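I have been told four times this year that I need a placemat. Strangers haven't said it to me in the street, I admit. It has come from two lifestyle newsletters, a magazine in the dentist's waiting room and a woman on the radio who believes that families who "dress the table" eat more slowly and argue less. She didn't say who had measured the arguing.

I've been meaning to write about this for a while, as I am not against nice tables. I grew up with a wipe-clean cloth covered in faded lemons and I was fond of it. What bothers me is the amount of improvement now being promised on behalf of a rectangle.

Take the Vesta range, which is what the newsletters were both pushing in August (the same week, in nearly the same words, make of that what you will). It's a set of 2 mats and it is sold as "mealtime architecture". The page goes on for a very long time. There's a paragraph on colour and appetite, a paragraph on "boundary", and a bit about how the brain settles when it knows where the plate will go. My brain has always known where the plate will go. It goes in front of me.

I went looking for the evidence, because that's the sort of evening I have. The Vesta page has a footnote saying that 284 households took part in a trial. Good, I thought, now we're getting somewhere. But the footnote doesn't lead anywhere. It doesn't say what they were asked to do, how long for, or whether there was another lot of households eating off the bare table to compare them with. If you post free mats to people and then ask whether they like their free mats, I could tell you the answer from here and save you the stamps.

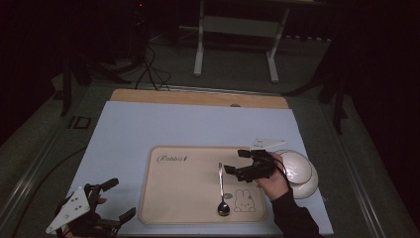

Children are where the selling gets really shameless. The claim is that a child's own mat, with a character on it, teaches them to lay the table, keeps the food in one place and "builds ownership of the meal". Bramero, who seem to make half of what's in the shops near me, say theirs can turn a fussy eater round. Now, I like a beige mat with a line-drawn rabbit on it and the word "Rabbit" up in the corner in curly brown writing, in case there was any doubt. It's sweet. It has rounded corners and a thin dark border and I would have wanted one at five. But I don't see by what route the rabbit gets anyone to eat a sprout. A child who hates sprouts will now hate them on top of a rabbit.

The table-laying claim is slightly better, and I'll be fair to it. Some mats have the outline of a knife, fork and spoon printed on them, and I can believe a small child enjoys matching things to their outlines. Most small children enjoy that with anything. Whether it carries over to the day when the outlines aren't there is another question, and it's the one I'd want answered before paying extra. In my experience people learn to lay a table by being nagged to do it every night for ten years.

Then there's protection, the old-fashioned reason and the only one my mother would have recognised. Here the claims ought to be easy to check, and they're still slippery. A mat I bought from the market in Bustville was "heat resistant". Resistant to what heat? The card didn't say. I put a hot casserole dish on it one Wednesday and got a pale ring on the table underneath, the exact thing I'd bought it to prevent. When I wrote to the seller I was told it was meant for "warm plates". Nobody needs defending from a warm plate.

Wiping is the same story. "Wipes clean" appears on nearly everything and means nearly nothing. A window wipes clean. So does the bare table, if you get to it in time. What I'd like to know is whether it still wipes clean after a year of beetroot and curry, and whether the rim or the stitching or whatever goes round the edge turns into a trap for crumbs. I have never seen that on a label. 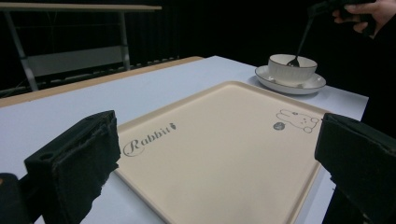 The one claim I have properly tested is the slow eating. For a fortnight I ate supper with a mat and for a fortnight without, and wrote down when I started and when I finished. I know this proves nothing, being one person with one stomach, who knew perfectly well what was being tested. I'm telling you anyway, as it is one more trial than I can find the details of. There was no difference that I could see. The slowest meal of the month was a kipper, eaten off the bare table, and the credit for that belongs to the bones.

Somebody will tell me it's about mood, and that mood can't be measured. Fine. If laying out a mat makes you feel that supper has properly begun, then lay out a mat. I feel the same about turning the big light off. I only ask that people stop dressing up "I think this looks nice" as a finding. "I think this looks nice" is a perfectly good reason to buy something, and it used to be the only one you were offered.

The price goes up with the science, too. There's a shop called Dumitrescu that I pass on the way to the bus, and it sells plain mats out of a bin by the door with no claims on them at all, not even the wiping. I bought a couple in dark green. They slide a bit when you cut something tough, and one has already gone curly at a corner, so I've put it under the dictionary. I'll see what it looks like at the weekend.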